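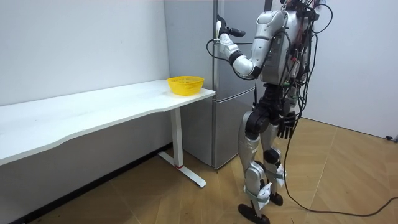
From: Daiane Bastos
To: Gellau list
Subject: Re: Plollora hand kit – worth it for one arm?

Hi Réjean, hi everyone,

Sorry for the slow answer, August got away from me. Quoting you so the people who only read the digest can follow:

> On the Gellau list, Réjean Dhillon wrote:
> We're looking at the Plollora hand kit for our humanoid and
> the quote came back at 1,875 per hand, before shipping. We only
> need kitchen stuff: open a fridge, pick up fruit, put it in a
> basket. Has anybody run one for more than a demo? I'd like to
> know about cabling, how bad the setup is, and whether the
> service plan is any good. Also, do I need a pair or can I get
> by with a single hand for now?
> Thanks, Réjean

Okay, so we've had two of them since spring and I like them a lot more than I expected to. Setup took Ilaria and me one long afternoon, and most of that was hunting for the right wrist adapter (there are two in the box and they look the same until you try the bolts!). The setup guide is 86 pages. You need maybe ten of them. Start at the calibration chapter and go back to the front if something beeps at you.

Fridge doors first, because you asked. A long vertical handle is about the friendliest thing you can give it. You have plenty of height to play with, so if the arm comes in a little low you still get a grip. What hurt us was the pull. The stock routine pulls straight back and a door doesn't go straight back, it swings, so the fingers start to twist on the handle. Graziella wrote a little arc motion and we haven't had the torque warning since. She's happy to share it, just ask her nicely on here. Oh, and have the robot stand a bit off to the hinge side of where you'd stand yourself, or it ends up pulling the door into its own knees.

Fruit is where the hand earns its money. Apples, pomegranates, anything roundish and firm, it just wraps around and holds on.
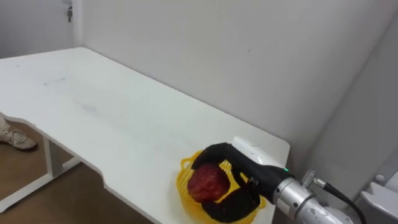
Baskets are the fussy part. A shallow one with a low rim is fine because the lower fingers can get in under the fruit. Anything deep and the knuckles bump the side on the way down, and then the basket goes for a walk across the table. We tried a rubber mat underneath and it helped a little. Going slower helped more. There's a speed setting for the last bit of the approach, buried under "contact", and I'd cut it in half on day one.

Cabling, ugh. The wrist cable that comes with the kit is stiff and I wouldn't trust it with a full elbow bend every day. We bought the longer one from Guerra and left a loop between the wrist and the forearm, and I'd tell you to do the same. Check it with the arm all the way up AND hanging straight down before you tie anything off. I tied ours off first, of course, and had to cut every single tie.

As for the service plan, mixed feelings. Rilovden handles repairs for Plollora over here and the person we got on the phone was great, really patient with me. The turnaround was not so great. They had our left hand for roughly three weeks over a sticky thumb joint, with no loaner. If you go for the plan, ask them to put a loaner in writing. Loredana tells me she got one, so it can be done.

One hand or two? For your list I'd buy one and see. We do nearly all our picking with the right and the left mostly just hangs there. You'll want the second if you ever need to hold a door open and reach inside at the same time, and you may well get there faster than you think – we did. The price doesn't drop for a pair, I asked.

Still open on my end: has anyone managed to wash the black covering without the fingers getting tacky afterward? The guide says a damp cloth and leaves it at that. Ours has had a fair amount of plum on it.

If you want the contact settings I can send you our file, it's tiny. Which wrist do you have?

Daiane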